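教具与环境版 > 角色区 > 厨房角
主题:厨房角的锅、盖、食物怎么分区摆放,收纳判据讨论
标签:角色区 收纳 锅具 仿真食物

整理厨房角说明的时候,发现“锅归锅、菜归菜”这条写得太粗。真正容易乱的是盖子:它跟锅是一套,但尺寸、材质和取放方式都跟锅不同,单独放哪里,各班写法都不一样。柄长的锅也有类似问题,占的台面比锅口大得多。开个帖,把现行做法和数据贴出来,欢迎挑错。

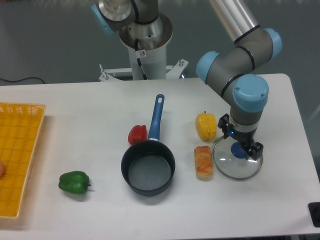

Lavanya Kotian
版主 | 教具与环境版

先交代条件。场地是403室,厨房角占靠墙一段,一张白色长方桌作操作台,旁边是开放架。全套物品分三类:锅具(单柄深锅一只,配玻璃盖)、仿真食物(三色甜椒、长条面包等)、容器(带格纹底的塑料浅筐)。开放架按Sundon的模块尺寸做,层板可调。

现行规则如下。

一、食物进浅筐,筐放操作台左侧。用浅筐是因为深筐里的东西会互相压住,小龄组习惯整筐倒出来找。底部镂空,掉的碎屑不积。

二、锅放台面中部,柄朝台面后沿。柄朝外的放法在说明里明令去掉了,路过的人袖口会带到柄。柄朝后的代价是锅的纵向占位变大,后面基本不能再放高的东西。

三、盖子单列一个位置,不扣在锅上。理由写在下面,估计争议最大。

四、甜椒允许在台面上散放,收的时候再归筐。甜椒外形不规则,立得住的和只能侧躺的都有,所以不对姿态作要求。

关于第三条。盖子扣在锅上收,占地最省,这个我承认。但扣着收有两个后果:一是锅里常被塞进东西再盖上,清点时要逐个揭开;二是洗过之后马上扣,锅内不透气。去年用过一段扣放,清点记录里“缺件”有好几次最后都是在锅里找到的。改成单列以后清点时间缩短了,缺件误报基本没有了。

照明按桌面500勒克斯布置,白桌面的反光可以接受。玻璃盖透明,放在白桌上轮廓偏淡,靠金属包边识别。如果换成更亮的灯,这一点会更差。

2楼
Ajith Namboodiri
注册会员

第一条、第二条同意,第三条不同意。

单列盖位的前提是盖子有专用托架。如果没有托架,盖子平放在架子上,提钮那一侧朝上,上面就不能再摞东西,等于一个盖子吃掉一整格。你按模块尺寸算一下,Sundon那种层板一格能放两只筐,被一个盖子占了,这个代价没写进去。

缺件误报的问题可以在流程上解决:收的时候先揭盖看一眼,再扣上。多一个动作,不用改布局。

透气也一样,洗完先开口沥干,干了再扣。楼主把清洗后的要求和日常收纳的要求混在一条里了。

另外想问,玻璃盖配给哪个年龄段?小龄组我这里一律用塑料盖。

3楼
Lavanya Kotian
版主 | 教具与环境版

年龄段:大组。小龄组这一套是没有玻璃盖的,锅照样给。

“先揭盖看一眼”这个动作我试过写进说明,执行率不行。收纳说明里凡是结果看不出来的步骤,都会被跳过。扣好的锅,看过和没看过外观一样。盖子单列,锅口敞着,锅里有没有东西站着就能看见。我倾向于用摆放方式保证检查,少依赖操作步骤。

占格的意见接受,原帖确实没算。补一下:盖子走竖放,不走平放。竖放托架的槽距按包边厚度留余量,一格里除了盖子还能竖着放砧板和托盘。竖放的问题是提钮会顶住旁边的东西,所以提钮侧要留空。

台面上的临时位置和架子上的收纳位置要分开规定。我们现在写的是:使用中,盖子放锅的右侧;收纳时,盖子进架子竖槽。左侧留给筐和菜,这样从左到右的顺序是食物、锅、盖,拿菜下锅不用越过盖子。
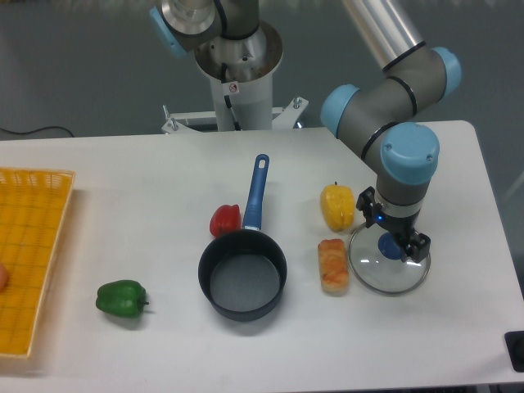 再说柄。单柄锅的收纳有挂和放两种。柄末端有长圆形孔的,原则上可以挂,但挂钩高度要按使用者身高来定,挂低了柄和锅身横在胸口位置,挂高了拿的时候要踮脚,锅身会先晃一下再脱钩。我们这边两种高度都试过,最后放弃了挂,改放架子第二层,柄朝里。挂孔现在只在沥水的时候用。

还有红甜椒靠在锅柄旁边这种摆法,要不要管,我们内部没统一。管得细了,说明就变成禁令清单;不管,收的时候容易漏,锅一端走,后面才露出东西来。目前的写法是“移锅前先清锅柄两侧”,一句话,不画图。

4楼
Ghazala Ghumman
资深会员

Ajith的占格问题和Kotian的检查问题可以分开看,两边讲的不是一个量。

占格是空间成本,固定的,一次算清。误报是时间成本,每天发生。格子不紧张的教室,选单列;格子紧张的,选扣放,接受每天多几分钟。没必要写成统一规则,写成条件就行:空格数够则单列,不够则扣放并加检查步骤。

我更关心的是锅本身的涂层。麻点灰的内壁一般意味着有不粘层或者仿不粘的花纹,两者清洗要求不同。真涂层不能用硬刷,仿真印花怕热水。我们用的Iltia那一批说明书写的是水温不超过40摄氏度,有人拿开水冲,结果内壁起皮。请楼主确认这只锅是哪一种,收纳说明里应该带一行清洗条件。

顺带一个细节:面包类仿真食物表面有纹路,纹路里积灰比甜椒严重得多。甜椒表面光滑,擦一遍就行。我建议两类分筐,清洗周期分开定。

5楼
Sumathi Varma
注册会员

分筐不赞成。厨房角的物品一共就那么多,再分一层,筐比东西还多。分清洗批次就够了,筐还是一只。面包拿出来单独刷,刷完回原筐。

浅筐我有不同经验。镂空底不积碎屑,但碎屑会漏到桌面上,每次移筐底下都有一圈。我后来在筐下垫了一张硅胶垫,每次揭垫子抖一下。垫子颜色选了跟桌面不同的深色,筐位也就顺便标出来了,不用再贴胶带。

6楼
Lavanya Kotian
版主 | 教具与环境版

回Ghazala:内壁是灰底麻点,供货清单上写的是不粘处理,没写材料。按真涂层对待,软布,中性洗剂,不用刷。水温先照40摄氏度执行,严一点没有坏处。这一行会加进说明。

回Sumathi:垫子的做法记下了。原来的胶带边缘会卷,本来就打算换。

条件式写法我同意一半。教室之间可以有差别,同一间教室里只能有一种做法,不然换班的人进来又要重新看。所以会改成:由教室负责人选定一种,写在架子侧板的标签上。

7楼
Ajith Namboodiri
注册会员

竖槽的做法我保留意见。玻璃盖竖放,重量全压在包边的一个点上。包边是卷压上去的,不是焊的,长期单点受力会松。平放占格,但受力均匀。要竖放,槽底至少要有弧形托,不能是平底槽。

另外竖放取盖时人会捏边,不会捏钮,因为钮在侧面。捏边就有指印,也容易滑。平放时钮朝上,手自然去抓钮。这一条对玻璃盖比对塑料盖重要。

8楼
Lavanya Varma
注册会员 | 设备采购

从采购角度补几句。带弧形托的竖架有现成的,Fitari和Subramaniam两家的目录里都能找到接近的规格,区别在槽宽能不能调。我们这边按每间教室3000元的年度更新额度排,竖架放进去没有压力,但要和层板一起下单,分开买孔位对不上的情况我遇到过。

采购前请先量三个尺寸:盖子外径、包边厚度、提钮高度。前两个大家都会量,提钮高度经常漏。漏了的后果是托架到货以后,相邻两槽只能隔一个用。

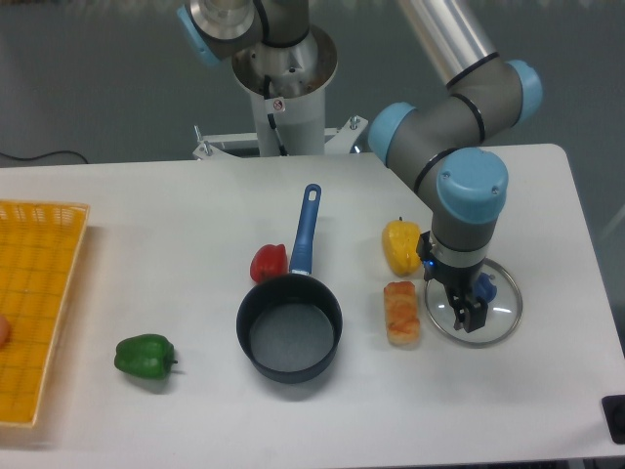
盖位的尺寸要按使用中和收纳中两种状态分别给。收纳中是竖槽,已经谈过;使用中是台面临时位,目前没有人给过数。台面临时位的最小边长应等于盖子外径加两侧手指余量,不能只按外径画圈。盖子像这样平放在面包右侧、蓝色小钮在上面的时候,抓钮需要的是上方空间,侧向余量反而可以缩小;如果是捏边拿,侧向就得放够。所以Ajith说的抓钮还是捏边,直接决定临时位画多大。建议楼主先定取盖方式,再定圈的尺寸,顺序反了要返工。面包和盖子挨得近,长条形的东西容易滚进圈里,我会把面包的位置往左挪,挪到锅的前面。

9楼
Ghazala Ghumman
资深会员

面包挪到锅前面,就挡在人和锅之间了,伸手拿锅先碰到面包。不如直接规定台面上不常驻面包,用的时候从筐里取。

至于圈,我反对在白桌面上画任何东西。擦不掉的笔迹会留很久,擦得掉的一周就没了。要标位就用垫子,跟Sumathi的筐垫同一个做法,圆垫配盖,方垫配筐。圆垫还能顺便保护包边,金属圈直接蹭桌面会留灰印。

10楼
Lavanya Varma
注册会员 | 设备采购

圆垫可以。采购单上加一项,量不大。要注意硅胶垫在白桌面上长期压放会有印,尤其是深色的。我们的处理是每月换个方向,同时把桌面擦一遍。效果一般,印子变淡,没有消失。

面包不常驻这条,教学那边多半不会同意。他们要求台面上随时有几样能直接玩的东西。

11楼
Sumathi Varma
注册会员

深色垫压印这个我确认有,用了一个学期之后能看出来。换成本色的半透明垫就没有,但位置标示效果也没了。二选一。我这里还是留着深色的,印子就当标线用。

12楼
Ajith Namboodiri
注册会员

如果印子能当标线,那垫子就可以撤了,Ghazala反对的东西换了个方式又出现在桌上。

正经意见:取盖方式我投抓钮。大组的手抓得住。理由前面说过,不重复。那么收纳位也应该让钮朝上,竖槽就不成立,回到平放。占格的问题用半高层板解决,盖子加钮的总高很低,不需要占一整格。Sundon的层板孔距调到最小一档,应该够放。请楼主量一下提钮高度再下结论。

13楼
Lavanya Kotian
版主 | 教具与环境版

半高层板这个方案之前没考虑过,比竖架简单,也不用另外采购托架。量完再回。先把说明改成下面的过渡版,2025年2月8日起在403室试用,3月看清点记录再决定去留。

食物:浅筐,台面左侧,筐下垫硅胶垫。面包与甜椒同筐,清洗分批。
锅:台面中部,柄朝后沿。移锅前先清锅柄两侧。收纳进架子第二层,柄朝里。
盖:使用中放锅右侧,垫圆垫,钮朝上,抓钮取放。收纳暂定半高层板平放,竖槽停用。
清洗:锅内壁软布加中性洗剂,水温不超过40摄氏度。盖子洗后沥干再上架。

面包的台面常驻位置先不写,等教学那边答复。

14楼
Ghazala Ghumman
资深会员

“移锅前先清锅柄两侧”跟你3楼说的矛盾。你说结果看不出来的步骤会被跳过,这一步正是这种。建议改成收的顺序:先收菜,后收锅。菜没收完,锅不动。

15楼
Lavanya Kotian
版主 | 教具与环境版

成立,改。锅一行改为“先收食物,后收锅”,移锅那句删除。圆垫的外径等盖子量完一起报给Lavanya Varma下单。

16楼
Lavanya Varma
注册会员 | 设备采购

收到。尺寸请给到毫米,提钮高度从台面量起,不要从玻璃面量起,玻璃面有弧度,每个人量出来都不一样。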